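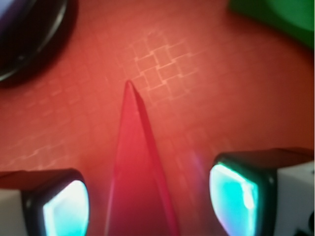
Page 30

Machine tending and handling > Small parts > Picking up a glossy wedge from a red surface

Posted by Romain Marty

I run packing for Grandlow, which sells boxed sets of molded shapes. At the end of each batch the leftover pieces have to be picked off the table and put back in their bins. One person does it in 30 minutes and dislikes it. I have a two-finger arm on trial with a camera at the wrist, and I am trying to decide whether this is a chore a machine can do yet or whether I should stop spending time on it.

Most pieces are not a problem. The red wedges on the red table are. They taper to a point, the face is shiny, and there is very little contrast between the piece and what it sits on. The finger pads are lit cyan, and I suspect the light gets onto the table as well. The table has a fine pale grid, and in places the grid lines stand out more sharply than the side of the part does.

Closing force is at the default. Grasp point is chosen by the software from the wrist view. Success on the wedges is poor enough that I have not bothered to log it. Is this a vision problem, a gripper problem, or both?

Eugénie Perrin
Member, tending and fixtures

Both, but take them separately.

Vision first. With red on red, the color channels carry almost nothing you can use. The information is in the shading. In the view at the top the right side of the wedge has a darker strip running from the tip to the bottom, and that is a usable feature. The left side is much softer and blends into the surface. If your software fits an outline from both edges, expect the left one to wander. Fit the right edge and impose the known width of the part.

The lit pads are a second problem. There is a violet-pink smear between the wedge and the right finger, probably spill from the pad. Dim the pads during the approach if the controller allows it, take the image, then bring them back up. On an Arnia controller this is one output and a delay of 60 ms. I do not know what yours has.

The grid lines can be masked. They are regular and the wedge is not. Take one image of the bare table from the same height and subtract it. Redo the reference whenever the room lighting changes.

Now the grip. Two parallel pads on a tapered part make contact at the wider end and push the part out toward that end. Grasp low on the wedge, where it is wide, and keep the force down. Soft pads help. Going for the tip does not work at any force I have tried.

As to whether a machine can do this yet: yes for known shapes on a table you control. For whatever happens to be left on the table, no. I would not quote it.

Maxence Carré

change the table color. we put down a matte gray sheet and most of it went away

Margaux Rey
Member

Maxence's reply is short but I would try it before any of the software. A sheet costs less than an afternoon of tuning.

One correction to the grip advice. Low force is right for a smooth face, but go too low and the part rotates during the lift. We ran 1000 picks on a similar taper at Brunet, and rotation was a more common failure than slipping out. Raise the arm slowly for the first part of the lift, check the wrist image again, and only then move to the bin. If the dark side strip has changed angle, set the part down and retry.

Also look at what else is on the table. Neighboring parts throw dark shadows onto the surface, and a shadow edge is stronger than the left edge of your wedge. Ours locked onto a shadow more than once before we limited the search window to the space between the fingers.

Romain Marty

Gray sheet ordered. I will try the single-edge fit in the meantime. The pads on mine do not dim independently of the status light, so that one has to wait for a reply from Etov.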